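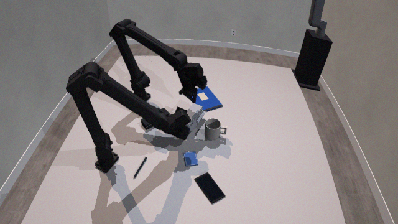

*Desk-clearing task in simulation, two arms, with a box, a mug and a notebook among the things to be put away.*

## Can it tidy a desk yet?

Short answer: sometimes, and slowly. Members who came to the September meeting will remember Mircea Dumitrescu's talk on household chores and the long argument afterwards about dishwashers. He has since sent through the results from the desk-clearing trials at Timano, and a few people asked for them in print.

The job is one most of us do without thinking. Things have been left lying on a flat surface and each has to be picked up and put where it belongs. Mircea's group runs it in simulation first, with two arms sharing the work, then moves to the real bench once the numbers look decent.

They ran 261 simulated trials with the current controller, which they call Surdu. In 112 of them every object ended up in the right spot. The rest failed in one way or another, and a dropped item counted as a failure even if the arm picked it up again.

The box and the mug gave the least trouble. A box has flat sides for the fingers to close on, and a mug can be taken by the rim or the handle. The notebook was harder. It lies flat, so there is very little for a two-finger gripper to get hold of, and the usual trick is to slide it to the edge of the table and pinch it there. That takes time and sometimes knocks a neighbour along with it. Pens roll. Phones are thin and slippery, and on the real bench the group uses dead ones.

Having two arms helps less than you would expect. They can reach more of the table between them, but they also have to keep out of each other's way, and in the older version one arm would often park and wait while the other finished. Surdu plans both movements together – a clear improvement, though Mircea says it still hesitates when the objects are bunched up in the middle.

Training took over 3000 practice runs before these trials were started. Changing the mug for one of a different shape didn't bother it much. Changing the height of the table did.

As for the shop floor, Vusero has been trying a similar setup for sorting returned parts into trays. The parts are all known in advance and arrive in the same orientation, so it's an easier job than a desk at home. Washing up, folding and anything involving a cupboard door are still a fair way off, in Mircea's view.

The real-bench results should be ready for the next issue. If you'd like a copy of his slides, leave your name on the sheet by the door at Rastinon.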